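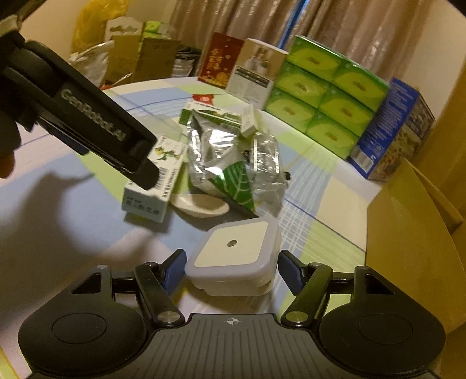

Progress Report, Issue 8, page 2

Privbridge Household Chores Project
Report to the Plemura Fund for the period ending October

Summary

The project is on schedule for data collection and behind schedule for unattended trials. We hold 1,679 usable recordings of table clearing, unpacking and restocking, all made by people working with hand-held grippers. The fund asked us to say plainly whether a machine can do these chores yet. Our answer for this period is that it can do parts of them, slowly, with a person close by.

Work done

Most of the period went to mixed tables. A mixed table has groceries, packaging and small household things on it together, the way they end up after a shopping trip. The operator works with two grippers, one in each hand, and sorts, lifts, opens or stacks according to a short task card. We moved to mixed tables in spring after the reviewers commented that our earlier setups were too tidy.

Typical goods are cartons printed in Chinese, foil packages, a white plastic food container with a flat lid, a plastic scoop, and tissue boxes stacked in two columns of three. Tablecloths stay on. The plaid one in blue, green and white has been kept in use because the model trained on plain surfaces did badly with it at first, and we would sooner meet that problem now than in a family's kitchen.

Of the recordings made this period, 235 were set aside. The usual causes were a task card that did not match what was done, or a hand blocking the view during the grasp. These are kept but are not used for training.

What works

Rigid boxes lying flat are picked up reliably when there is clear space on two sides. The trained policy can take a carton from the table and put it in a bin without help in most runs. Stacking is acceptable for boxes of the same size. It is slow. A person clears the same table several times over while the arm is still on its first pass, and we have not tried to speed it up while the error rate is where it is.

What does not work yet

Foil and thin plastic are the main difficulty. A crumpled package changes shape when the fingers close, and the policy often lets go and tries again from the same place. Flat items are next. A card lying on a cloth gives the fingers nothing to get under, and pushing it to the table edge drags the cloth along. A scoop tucked partly under a package needs two steps in the right order, and the policy usually goes for the scoop first.

Lids are mixed. Human operators handle them with the grippers after some practice, so the hardware can do it. The policy cannot do it dependably. Nyarko, our training partner, believes more close-range recordings will help, and the next batch is planned with that in mind.

Shop-floor trial

The shelf restocking trial at the Gurkby store ran on Saturday mornings before opening. Facing up boxed goods on a low shelf went well enough that the store has agreed to continue. Soft packs were left to staff. The store manager's view was that the machine saves no labor at present, as someone has to stay beside it. We agree with that.

Changes to the plan

Unattended trials move back by one reporting period. We ask to shift part of the travel line to operator hours, with no change to the total. Finger pads wear faster than budgeted and the spare parts line will be overspent slightly by year end.

Next period

Record close-range lid and scoop tasks. Repeat the foil tests with a slower finger closing speed. Continue at Gurkby with two shelf heights in place of one. Send the fund a short video of failed runs as well as good ones, as requested at the last review.

Comments (3)

shelfside
I stock shelves for a living and the part about soft packs is right. Bags of chips would finish that thing off.

M. in Plemura
Will the recordings be open to other groups? The last issue said a decision was coming and I don't see it in this one.

oldtoaster
Put me down for one when it can do the tablecloth too. Good to see the failures listed for once.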